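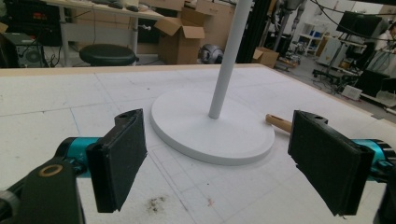 Chapter 4
Joint Procurement of Patrol Vessels

When two or more governments agree to buy the same class of patrol vessel, the first document they sign is seldom a contract. It is a statement of shared requirements, and most of the later disputes in a joint program can be traced to what that statement left open. Range, draft, crew size and armament are usually settled early. The arrangement of the hull and mast takes longer, as each navy brings its own habits to the question. A designer may begin with a form as plain as a slender vertical pole rising from the center of a round, flat base, and ask only how much weight the pole can carry before the base must grow. Radar, communications antennas and cameras all compete for the highest position, and every pound placed there must be answered by weight lower in the ship. Partners who have not agreed on their sensors have therefore not agreed on their hull, even if the signed requirement says otherwise.

This chapter examines how such agreements are written, funded and kept. It follows the Cotside program, a purchase of 11 offshore patrol vessels shared by three coastal states, from the first exchange of letters to the delivery of the lead ship. The program is a useful case for students because its records are unusually complete and because its difficulties were ordinary ones.

4.1 Work Share and Cost Share

A government that pays for part of a program generally expects part of the work to be done within its borders. In the Cotside program, the hulls were assigned to the Paiva yard and final outfitting to Zirkcombe. The combat system was awarded separately to Markus, a supplier with no yard of its own. Cost shares were fixed by the number of ships each state ordered. Work shares were fixed by negotiation, and the two did not match.

The difference was accepted at signing on the understanding that it would be corrected through later support contracts. No schedule for the correction was attached. By the time the second ship was under construction, the partners had exchanged 321 formal change requests, over half of them concerned with the division of work and payment - a figure that should be kept in mind when reading the cost tables in Section 4.3.

4.2 Common and National Equipment

Joint programs distinguish between common equipment, which every ship carries, and national equipment, which a single partner selects and pays for. The boundary matters because common equipment is tested once, while national equipment must be tested again on each version of the ship. The Cotside agreement placed the main gun, engines and navigation radar in the first group. Boats, small arms and secure radios were placed in the second.

Students should read the extract from the agreement at the end of this section before continuing, with attention to the clause on spare parts - its wording is discussed further in Chapter 11.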